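Stories > Short Fiction > Open Day

Breakfast at Illcombe

I only went because Margit Hedlund had a spare pass and her sister had backed out. Robots aren't my thing! I sell shower curtains. But Margit drove, and there was supposed to be a lunch, so on a Tuesday in November I ended up in a converted mill at Illcombe with a sticker on my coat that said VISITOR 82.

They'd set up a little breakfast table against black cloth, and you could go up and have a turn with the grippers. 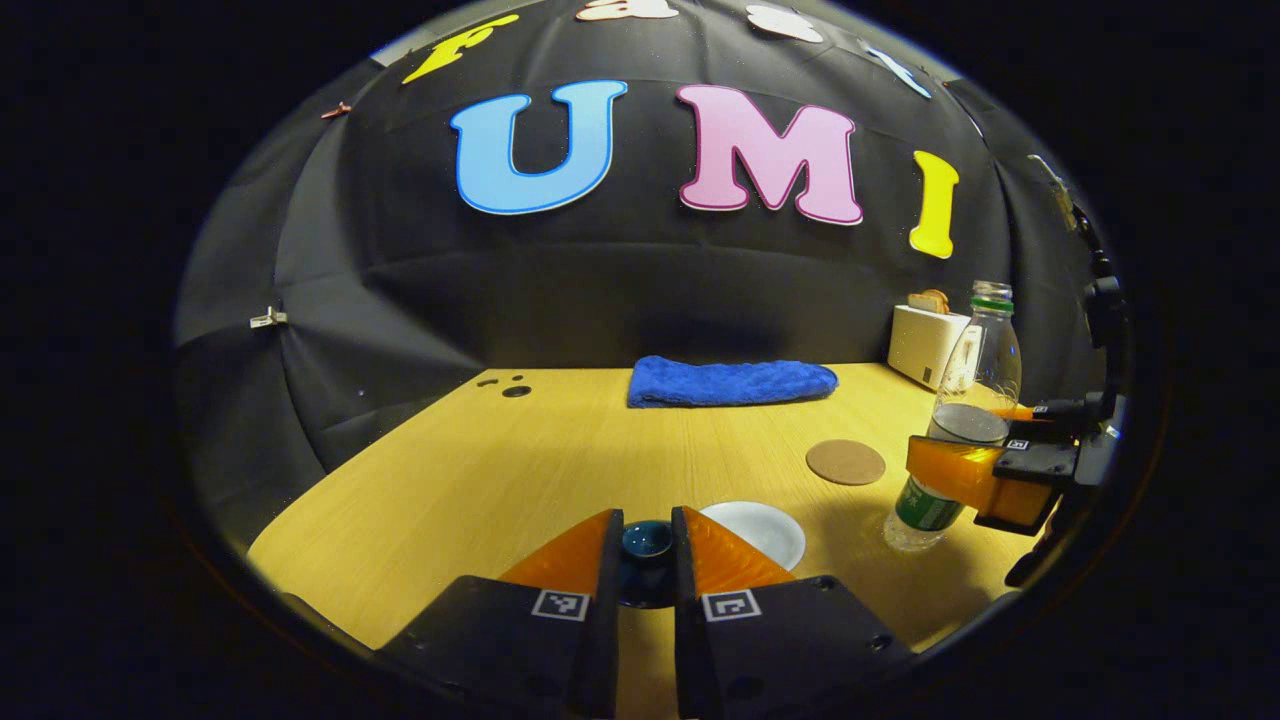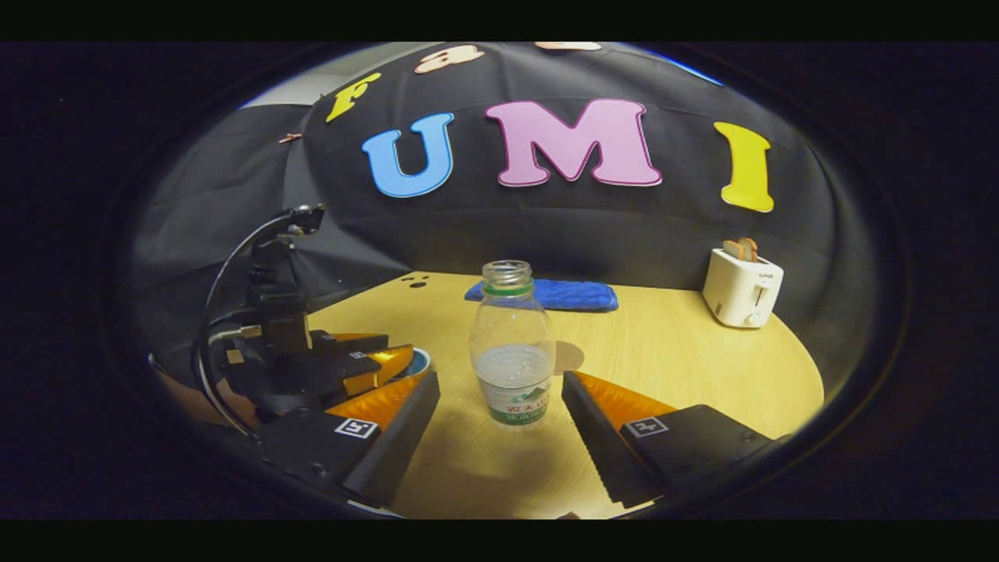

The man running the table was called Wekesa Mwakalinga, and he had the patience of a kindergarten teacher. "Squeeze like you'd hold a peach," he told me. I squeezed like I hold a shower rod. The cup went sideways, rolled, and a kid behind me caught it before it hit the floor (the kid got a round of applause, I got a look from Margit).

"Again," said Wekesa.

So I did it again. And then again, and by the fourth or fifth time I'd quit hearing the room. You put the cup down, you pick it up, you put it down on the other side. My dad used to lay the breakfast table the night before, every night, with his cup upside down on the saucer so no dust would get in. I hadn't thought about that in years, and there I was with orange fingers where my hands should be, trying to turn a cup over.

"Where are you going with that?" Wekesa asked.

"It goes upside down," I said.

He let me try. It took me forever and there was a line, I could feel it getting longer, and a woman with a Hellström tote bag sighed right into my collar. But I got it over. It wobbled around on its rim and then it sat.

"We've had 200 people through since this morning," he said, "and every one of them puts it right side up."

"Is it wrong?"

"No, no. It's going to learn from all of you. Now it'll have one of those."

I can't tell you why that got to me, but I had to go stand by the coats for a bit. Margit found me there with two sandwiches in a napkin. She'd spent the whole time at the Grullix booth, arguing with somebody about lawn mowers, and she was in a wonderful mood.

"Did you have fun?" she said. "You look like you've got a cold."

"I turned a cup over," I said.

"Good for you," said Margit, and gave me the one with egg.

We stayed another 15 minutes so she could go back and win her argument. I wandered over to the table again and stood behind the rope. A teenager was having his turn, fast and easy, the way they are with everything, cup here, cup there. Wekesa saw me and nodded. Then he leaned down and said something to the kid, and the kid shrugged, and picked up the cup, and started, very slowly, to tip it.

I called my dad from the car. He wanted to know what I was doing out on a weekday.

82 shares | 4 comments

Mahlet Abera
My grandmother did this with the glasses too, all of them in a row. I called my mom after reading.

Matěj Zelenák
Liked it a lot. Would've read a whole other story about the lawn mower argument though

Mansa Adjei
"I squeezed like I hold a shower rod" got me laughing on the bus. Is there more with Margit?

Mahlet Abera
Seconding more Margit please!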